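Visit to the open laboratory day in Sastirmont, 18th June

Our study circle for automation made its June visit to the robotics laboratory in Sastirmont. I had wanted to go already last year, but the places were gone very quickly. For the members who stayed at home I write down what we heard, and I ask them to excuse me if some technical word is not the correct one.

The train from Flerness was late, so we missed the welcome speech and the coffee. We joined the second group at the door of the hall and were told to keep behind the yellow line. The tour had 5 stations. I will report mostly on the one for cloth handling, where I stayed the longest and where I have the most notes.

The project there is called Dramani. The question is simple to say: how can a robot learn to fold a towel which it has never met before? A metal part has always the same shape, and you can tell the robot where to hold it. A towel has a new shape every time you put it down. Two corners can be hidden under the rest, and from the outside you do not know which edge belongs to which side.

The older method in the group was to look for the corners in the camera picture and then take the best one. This worked well with thin, flat cloth of one color. It worked badly with thick terry cloth, where a fold in the middle can look very much like a corner. The researchers told us they lost a whole winter on this problem. I appreciated that they said it so openly.

The new method is named Delto. The robot does not try to understand the whole towel while it lies on the table. It takes any point which is easy to take, lifts the towel and lets it hang. The weight of the cloth then does a part of the work. When a towel hangs from one point, there are far fewer possible shapes than when it lies in a heap, and the bottom hem becomes a good sign for the camera. From the hem the program makes a guess where the next grip should be. If the guess is not sure enough, the robot puts the towel down and lifts it again at another place.

To train the program they recorded 1000 lifts with towels of different weave and weight. A person guided the arm for all of them. Afterward each recording was marked by hand, and this took longer than the recording itself. In their last test, the second grip was correct in 92 percent of the trials. One of our members asked what happens in the other trials. The answer was that the robot mostly takes a fold in place of the hem, and then the folded towel comes out crooked but still usable.

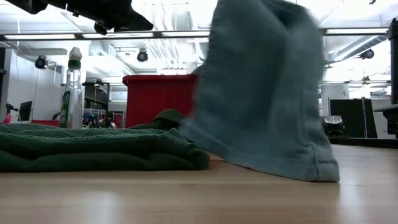
Cloth handling station: a gray-blue towel in the lift, with the green waffle towel lying beside it.

I asked why they do not wait until the towel hangs completely still before the program looks at it. They had tried this. Waiting gave somewhat better guesses, but it made every fold much slower, and the movement also carries information. A heavy towel swings in a different way than a light one, and the program can use this. For me this was the most interesting point of the whole day, and I would have liked to see a curve or a table about it. They said a paper is in preparation.

There was also a discussion about the weave. Waffle cloth has a strong pattern, and the first version of Delto took the lines of the pattern for edges. They corrected this by adding more waffle towels to the training, without changing the program. Whether it will help also with striped cloth, they could not yet tell us.

The other stations I can report only shortly. At the gripper bench we could hold several rubber finger tips and compare the soft ones with the hard ones. The station for cable sorting was very full and I stood too far back to hear. The simulation room was warm, and the talk there was for people with more mathematics than I have.

Lunch was in the canteen across the yard, soup and bread, paid by each person. Our group took the afternoon train back to Flerness. The printed sheet about Dramani is in our folder in the reading room, and whoever borrows it should please write their name in the list.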